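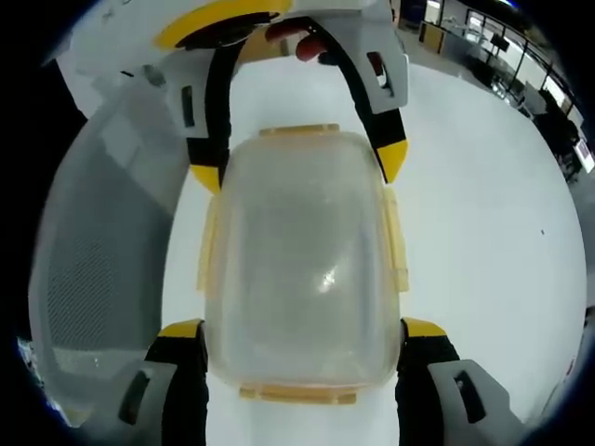 Plekport market lets you bring your own box again

August 22, 2020

Good news for anybody who has a kitchen cabinet full of plastic boxes (hi, it's me): the Tusine market hall in Plekport is taking customers' own containers at the food counters again. It started this week, and I went down at lunchtime with two of mine in a tote bag to see how it works now.

If you missed the whole saga, the counters stopped filling people's own boxes back in the spring, when everything was changing every few days and the staff had enough on their plates. Fair enough! I ate a lot of rice out of foam clamshells and felt a little bad each time. Then in July the stallholders started talking about how to bring it back, and they've landed on a setup where your box never goes behind the counter at all. You set it open on a tray at the end, the server spoons the food in from their side with the stall's own ladle, and you close it yourself. The tray gets wiped, next person steps up.

Lempi Saarela runs the soup and stew stall by the north door and she was the one who pushed for the tray idea. "I was going through a sleeve of lids before noon," she told me while I dithered between the split pea and the chicken. "They cost me money and then I see them in the trash can ten feet away." On the first day she filled 114 customer containers, and on the second day it was 152, which surprised her enough that she recounted the tickets.

There's a discount too, and it's better than the old one. Used to be you got a quarter off. Now it's 99 cents off any hot meal at the stalls that have joined in. Not every stall has. Keir Ogilvie at the fish counter is sitting it out until fall, and he was pretty cheerful about it. He sells mostly by the piece, in paper, and says his customers don't want chowder smell in their good boxes anyway. I've had chowder in a good box. He has a point.

The rules are short and they're taped up at both entrances. Your container has to be clean, it has to have its own lid, and it has to be something that can stand flat on the tray. No jars with narrow necks (sorry, jar people), no plates with foil. Servers can say no if a box looks grubby or cracked, and from what I saw they're not shy. A man ahead of me got turned down over an old ice cream tub and took it pretty well, considering how good the dumplings smelled.

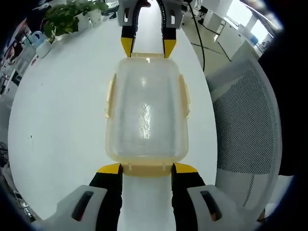 What happens if I turn up without a container?
You pay the regular price and get a paper one from the stall, same as before, or you can borrow one from the loan shelf near the restrooms for a deposit.

About that loan shelf. It's run by Odair Toledo, who also has the housewares shop on the corner (it's just called Toledo, you've walked past it a hundred times). He's put out 200 containers to start, and you pay a small deposit, eat your lunch, and bring it back whenever you're in next. They get washed in the hall's big kitchen downstairs. I asked if he was worried they'd all vanish into people's cabinets and he shrugged and said that was what the deposit was for. I would absolutely be one of the people with three of them at home by November.

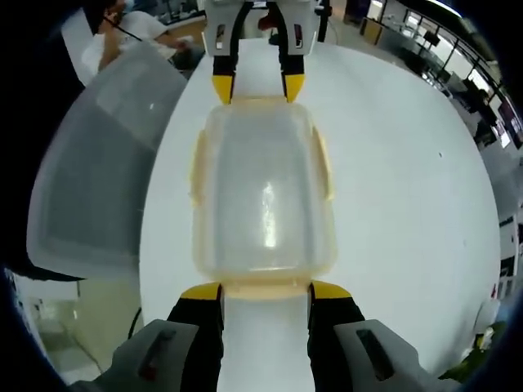

Translucent food container with a clip tab on either side.

My own lunch went fine, by the way, apart from me holding up the line. I had brought one box with a lid that belongs to a different box, and I stood there pressing on the corners like a fool while the people behind me studied the ceiling. So check your lids before you leave the house! Si-woo Bae, who was working the dumpling stall, says it happens all day long. She also says wide and shallow is best if you're getting dumplings, so they don't get stacked up and stick together, and tall is better for soup, and please, please leave the lid off until it's on the tray.

One thing I'd still like to see sorted out is the scale at the salad bar. You're supposed to weigh your empty box first and have them write the number on a sticker, but the scale is at the far end from the stickers, so there was a lot of walking back and forth and excuse-me-ing. Aparecida Paiva in the hall office said a second scale is on order and should be in place in a couple of weeks. Until then, the salad folks suggest coming before the noon rush.

The counters in the scheme right now are soup, dumplings, salad, the curry place and the Skakine bakery, which will put rolls and slices in your box but won't do anything with frosting. The hall is open its usual hours, and the loan shelf closes half an hour earlier so the last load can get washed.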